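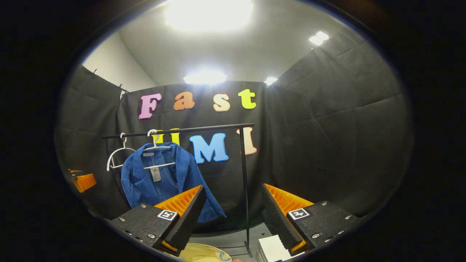 *Figure 4-1. Hand-held gripper in front of the clothing rack, fingers open.*

## 4. Comparing two finger sets at the rack station

In this section you compare the two finger sets on the same task: taking a jacket by its cloth and moving it on the rack. The orange fin-ray pads are called set A in this guide. The flat Nuvico pads are set B. Please finish the camera check in section 3 before you continue.

### 4.1 Before you start

You need:

- the hand-held gripper with set A mounted
- set B in its tray, with the screws
- one jacket and two hangers
- the Tresen logger, charged
- a printed trial sheet

**Note:** Use the same jacket for both sets. In April we changed the jacket in the middle of a comparison, and the results could not be used. Thick cloth is much easier for set B than thin cloth.

### 4.2 Prepare the station

1. Put the rack in front of the black backdrop. The bar should pass across the middle of the camera view. A small tilt is acceptable.
2. Hang the jacket on one hanger and leave it open. Leave the other hanger empty.
3. Switch on all ceiling lights and wait until the exposure value on the logger stops changing.
4. Open the gripper fully. Both square marker tags must be visible in the live view, one on each finger.
5. Wipe the tags with a dry cloth if the logger shows "tag lost". Do not use alcohol, it makes the print gray.

**Caution:** Keep your own fingers away from the space between the pads when you test the trigger. The ribs close on the skin and the screw heads can scratch.

### 4.3 Record the trials with set A

1. Start a new session and type the name of the finger set. The logger does not detect it by itself.
2. Hold the gripper about 400 mm from the jacket and stand still until the green light is on.
3. Move forward slowly, take the cloth below the shoulder, and close until the pads begin to bend.
4. Pull the jacket to the right along the bar for 100 mm, then release it.
5. Go back to the start position and press **Mark**.
6. Repeat until you have 6 marked trials.

If the cloth slides out of the pads, mark the trial as "slip" and continue. Do not delete it. If the hanger comes off the bar, stop the trial, put the hanger back and write "rack" on the sheet.

### 4.4 Change to set B

1. Turn the logger off.
2. Remove the screws of the left finger and take off the pad. Do the same on the right.
3. Mount the flat pads and tighten by hand only – the thread inserts in the housing come out easily.
4. Turn the logger on and run the opening calibration again. The old values are not valid for set B, even when the live view looks correct.
5. Repeat section 4.3 from step 1.

### 4.5 Read the results

Open both sessions in the Backlund viewer and choose **Compare**. Look first at the slip column and after that at the closing width. A small closing width with many slips usually means that the pads meet at the tips before they hold the cloth. In this case check the calibration and repeat the session.

Send the trial sheets and both session files to Asnakech Tesfamariam at the Clendidham lab. Write the finger set in the file name.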